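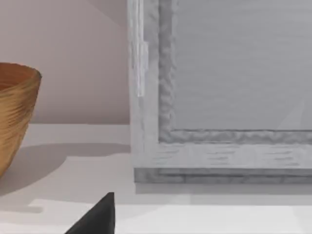 Stille Beteiligung eines öffentlichen Fonds: Zustimmungspflicht bei Verlagerung der Produktion?

Eingestellt von Ama Dogbe, November

Sehr geehrte Damen und Herren,

ich bin kaufmännische Leiterin der Flilora GmbH, eines Herstellers von Wohnaccessoires mit 37 Beschäftigten. Vor vier Jahren hat sich ein mit Landesmitteln ausgestatteter Beteiligungsfonds als typisch stiller Gesellschafter an unserem Unternehmen beteiligt. Die Einlage ist vollständig abgerufen, die feste Vergütung wurde stets fristgerecht gezahlt. Das Kapital wurde seinerzeit für die Erweiterung der Fertigung am Standort Gerholm beantragt.

Die Geschäftsführung erwägt nun, einen Teil der Fertigung an einen Lohnhersteller in einem anderen Bundesland zu vergeben. Verwaltung, Entwicklung und Versand sollen in Gerholm verbleiben. Im Beteiligungsvertrag heißt es, dass »wesentliche Änderungen des Geschäftsbetriebs« der vorherigen Zustimmung des stillen Gesellschafters bedürfen. Eine Definition des Begriffs enthält der Vertrag nicht. In einer Anlage wird zusätzlich auf die »Zweckbindung der Mittel« verwiesen, ohne Angabe einer Frist.

Ich bitte um Einschätzung, ob bereits die teilweise Auslagerung zustimmungspflichtig ist und welche Folgen eine unterlassene Einholung der Zustimmung haben könnte. Ferner wäre von Interesse, ob der Fonds in einem solchen Fall berechtigt ist, die Einlage vorzeitig zurückzufordern.

Mit freundlichen Grüßen
Ama Dogbe

Odair Lopes

Sehr geehrte Frau Dogbe,

maßgeblich ist zunächst der Wortlaut Ihres Vertrages. Das Handelsgesetzbuch regelt die stille Gesellschaft in den §§ 230 ff. nur in Grundzügen. Ein Katalog zustimmungspflichtiger Geschäfte ergibt sich daraus nicht, er wird bei öffentlichen Beteiligungsgebern regelmäßig vertraglich vereinbart.

Ob eine Auslagerung »wesentlich« ist, wird nach dem Gesamtbild zu beurteilen sein. Zu berücksichtigen sind insbesondere der Anteil der betroffenen Fertigung an der Gesamtleistung, die Auswirkungen auf die Arbeitsplätze am geförderten Standort und der im Antrag angegebene Verwendungszweck. Da die Mittel nach Ihrer Darstellung gerade für die Fertigung in Gerholm bestimmt waren, würde ich von einer Zustimmungspflicht ausgehen.

Unterbleibt die Zustimmung, ist der Vertrag mit dem Lohnhersteller im Außenverhältnis in der Regel gleichwohl wirksam. Im Innenverhältnis kommen jedoch Schadensersatzansprüche sowie eine Kündigung aus wichtigem Grund in Betracht. Letztere kann zur Rückzahlung der Einlage führen, gegebenenfalls zuzüglich einer vertraglich vorgesehenen Endvergütung. Bitte prüfen Sie auch, ob Ihre Hausbank in den Kreditverträgen auf den Bestand der Beteiligung Bezug nimmt. Ein solcher Querverweis wird häufig übersehen und kann die Angelegenheit erheblich verteuern.

Ich empfehle, den Fonds schriftlich und vor Unterzeichnung zu unterrichten. Dem Schreiben sollten eine angepasste Planungsrechnung und eine Aufstellung der verbleibenden Stellen beigefügt werden. Für die Bearbeitung sollten Sie mehrere Wochen vorsehen. Eine anwaltliche Prüfung der Unterlagen ersetzt dieser Beitrag nicht.

Odair Lopes

Kwame Eshun

Bei der Rerwood GmbH, für die ich früher tätig war, wurde der Beteiligungsgeber auch nicht gefragt, und es ist nichts geschehen. Meines Erachtens genügt eine Erwähnung im nächsten Quartalsbericht.

Selorm Gbeho

Der Auffassung von Herrn Eshun kann ich mich nicht anschließen. Eine nachträgliche Mitteilung ist keine vorherige Zustimmung, und der Vertrag verlangt ausdrücklich die letztere.

Ergänzend zu den Ausführungen von Herrn Lopes ist zwischen dem Beteiligungsvertrag und einem etwaigen Zuwendungsbescheid zu unterscheiden. Sofern neben der Beteiligung ein Zuschuss gewährt wurde, gelten für diesen eigene Bindungsfristen und Mitteilungspflichten. Der Verweis auf die Zweckbindung in Ihrer Anlage könnte hierauf zurückgehen. Zuständig wäre dann die Bewilligungsstelle, deren Anschrift dem Bescheid zu entnehmen ist.

Selorm Gbeho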